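Hultent Bilus arm kit – 21 days in, two stars

Reviewed by Clive Dobson, September 15, 2021

Bought the Bilus to run on our mobile base for laundry work. Paid 1,181 with the gripper and the long cable set. Writing this fast between shifts so forgive the typing.

Good stuff first. Arm is smooth, quiet, easy to teach. Had it picking up shirts on the first afternoon. Gripper pads are grippy without snagging knits. Setup guide is decent once you skip the first chapter.

Now the fault. On cycle 292 the wrist lost its zero while the gripper was on a washer door. Arm thought it was pulling straight back. It was pushing sideways, on the hinge. No alarm, no slowdown, the force limit just didn't trip. I hit the stop button and the arm went limp – all of it, at once – and dropped onto the edge of the door. Glass survived. My knuckles were four inches away.

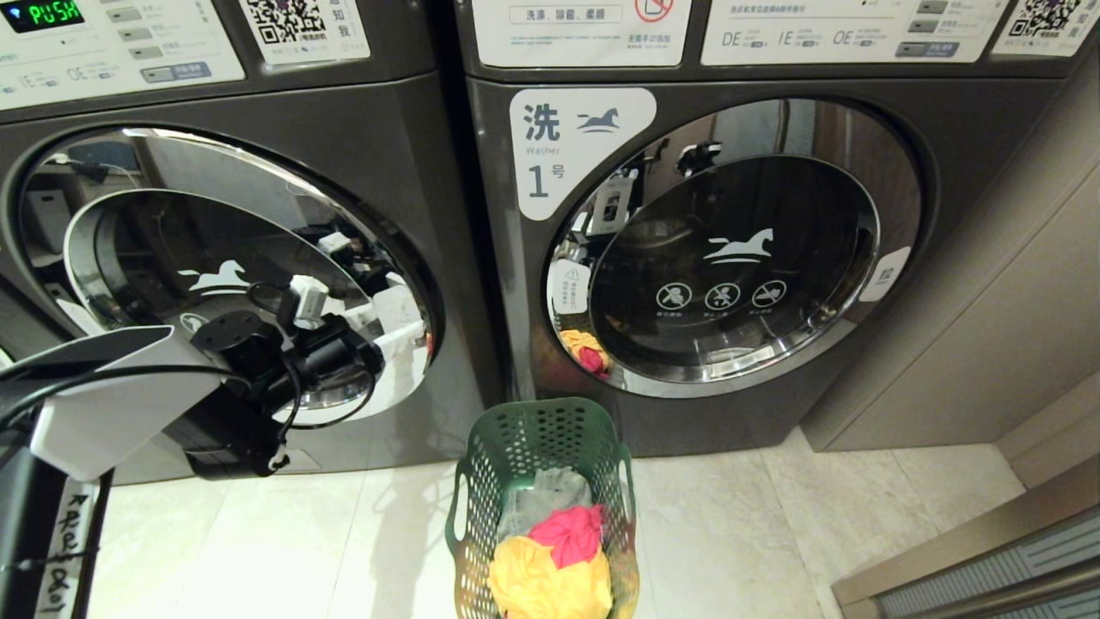
Power cycled, re-zeroed, ran it slow with no load. Fine. Put it back on doors and it drifted again before lunch. Support (Nulton handles it for the US) had me send logs, then told me the wrist cable can pull on its connector when the arm reaches low and forward. Low and forward is where a front loader's door is! That is the whole job.

Their fix is a strain relief clip, free, plus a firmware update that checks zero every 200 moves. Clip took ten minutes. Update wiped my saved poses, no warning, so back yours up frist. Since then no drift, but I've only done light running and I keep the speed down.

What still bugs me is the limp stop. An arm this heavy needs brakes on the shoulder. We had a Thibodeaux before this one, slower and uglier, and it held its pose when you hit the button. Nulton says brakes are an add-on, maybe December. Not good enough for something working next to people.

If you already own one – check the wrist connector today, keep your hands out from under it when you stop it. If you dont own one, wait for the brakes. Will update if they ship.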